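Section 4. Registering and placing the cordless handset

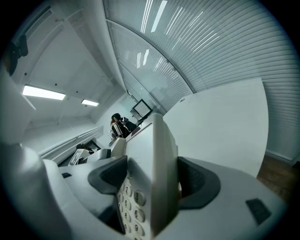
Before you begin, install the base station as described in Section 3 and check that its power light is steady. The steps in this section apply to the Salian handset used with a Mukix base. For Savero desk phones, go to Section 6.

4.1 Charging

1. Set the handset upright in the charging cradle with the keypad facing out.
2. Wait for the charge tone. If there is no tone, lift the handset and seat it again.
3. Leave it in the cradle for 9 hours before first use.

Note: The display may stay blank for several minutes when the battery is fully drained.

CAUTION: Use only the power adapter supplied with the cradle. Do not wipe the charging contacts with a wet cloth.

4.2 Registering the handset

1. On the base, hold down the page button until the light flashes.
2. On the handset, press and hold the 2 key until you hear a double beep.
3. Enter the system code. The factory code is 1000.
4. Enter the extension number assigned to the desk, for example 104.
5. Put the handset down and wait for the confirmation tone.

Registration times out after roughly 2 minutes. If it fails, start again from step 1. Register one handset at a time.

4.3 Test call

1. Dial a second extension in the same office.
2. Check the sound in both directions.
3. Press each number key during the call. Every key should give a tone. Press keys squarely in the center.
4. Walk to the farthest desk that the handset will serve and repeat step 2.

If the sound breaks up, move the base away from metal cabinets and large screens. Mounting the base higher on the wall often helps in open offices.

4.4 Cleaning

Wipe the case and keys with a dry or slightly damp cloth. Do not use solvent. Light-colored plastic can yellow if it is left in direct sun.

4.5 Labels and records

Write the extension number on the label supplied and stick it inside the battery cover. Enter the same number in the site sheet. Trustudcombe sites send the completed sheet to Leandro Pacheco. Requests to change the system code go to Chukwuemeka Olatunji.

Continue with Section 5, Voicemail and call transfer.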